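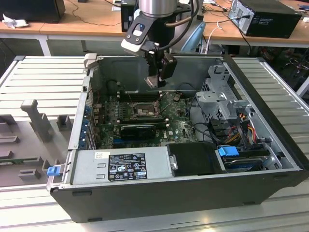
Hondine are an electronic duo formed by Waltraud Rathjen and Kai Lammers, who met while waiting to complain about the same nightclub's cloakroom. Their early music was assembled on a secondhand desktop computer, a machine Lammers liked to keep lying on its side with the side panel off, green motherboard on view, in the belief that it improved the bass. Rathjen has described the belief as sincere and the bass as average.

Search this encyclopedia Go Advanced

Their first release, the cassette Platen, came out in February in an edition of 200, of which 100 were blank through a duplication error. The blank copies were reviewed more kindly.
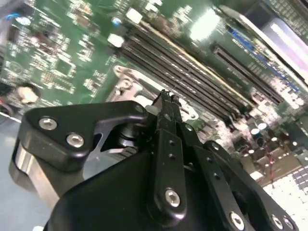
A second pressing corrected the fault and sold slowly. It did bring the pair to the attention of the label Arumugam, which signed them on a Friday and asked for an album by the following one.

Plandden

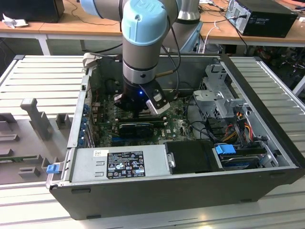

The debut album, Plandden, took rather longer. Its nine tracks move between slow house and a style the duo call "corridor techno," which is techno heard from the corridor. The fourth track, "Socket," takes its lyric from a parts list, with Rathjen reading out "motherboard, black cable, computer case" over a drum machine that seems to be losing interest. It remains their best-known song and lasts 998 seconds.

Live performances

Hondine perform seated, facing each other — an arrangement that has divided audiences, mostly into left and right. The largest crowd on their only tour was 400, for a show shared with a popular wedding band.

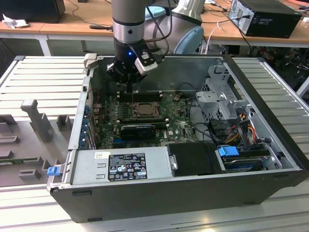
Rathjen later remarked that the wedding band had the better synthesizers and that she had told them so, twice. The duo have since played two further concerts, both in daylight, and are working on a shorter version of "Socket."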